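Notes from the Draltier visit
Intro to Robotics, handout for week 6

I promised I'd write these up for those of you who couldn't squeeze onto the bus, and for those who were there but spent the whole time near the cookies (I saw you!). Read them before lab, because I'm going to lean on this visit a lot when we get to grasping.

Draltier had its open day in July, out at the Clirnalholm building, and Ferdinand Lehner gave our group the tour. There were 23 of us. He started with a short talk upstairs and I'll be blunt, my own notes from that part are thin. The main thing I wrote down was his line that dishes are "the meanest homework you can give a gripper." I've been stealing it ever since.

Why mean? Think back to chapter 3. A box gives you two flat, parallel faces and you close on them. A bowl gives you a curve on the inside, a different curve on the outside, and a thin rim between the two. It's shiny too, so the vision side gets bright spots that move when the arm moves. And bowls come in families, same shape and different paint, so color alone won't tell you much about where to grab.

The demo station was called Kultska (every station had a name, don't ask me to remember the rest). It was a white table with a black wire dish rack, and the arm carries a small camera near the gripper, so you get a view from the hand itself. I find that view so much more useful than the one from across the room!

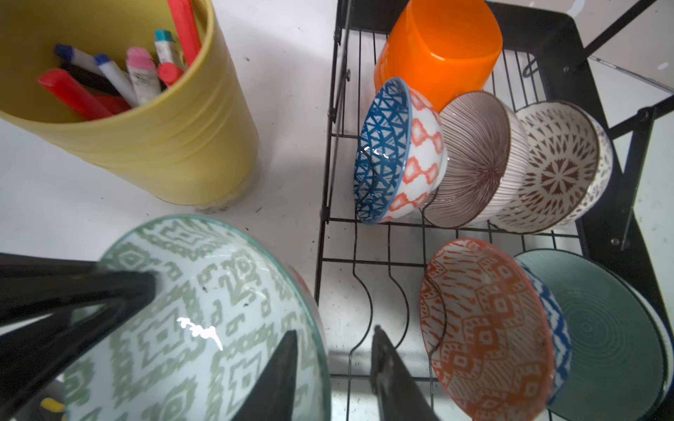 Kultska station, wrist camera view: the green-patterned bowl in the gripper, next to the dish rack.

Look at where the fingers are. There's gripper on the inside of the bowl and gripper against the outer rim, so the wall of the bowl is what's being held. We'll call this a rim grasp. Now look at the bowls already standing on edge in the rack, and how little room there is between the wires. Whatever angle you choose for the pick, you're stuck with it at the rack unless you plan a turn on the way. Also notice the glare inside the bowl, which is exactly the headache I was going on about above.

Somebody asked how many tries they had logged. Lehner said 1277 with bowls and 503 with plates. I asked which was worse and he said plates, with no hesitation at all. A plate lying flat leaves you almost nothing to get a finger under.

We also stopped at the Baptista station down the hall, but it was all software and I'll save it for the planning unit.

For lab, please do these:

Sketch a rim grasp from the side and mark both contact points.
Mark which way the bowl wants to rotate if you grip it off center.
Read page 51 in the course pack, the bit on friction cones. It's short.

Bring the sketch on paper, messy is fine. If your drawing looks like a hat, label it.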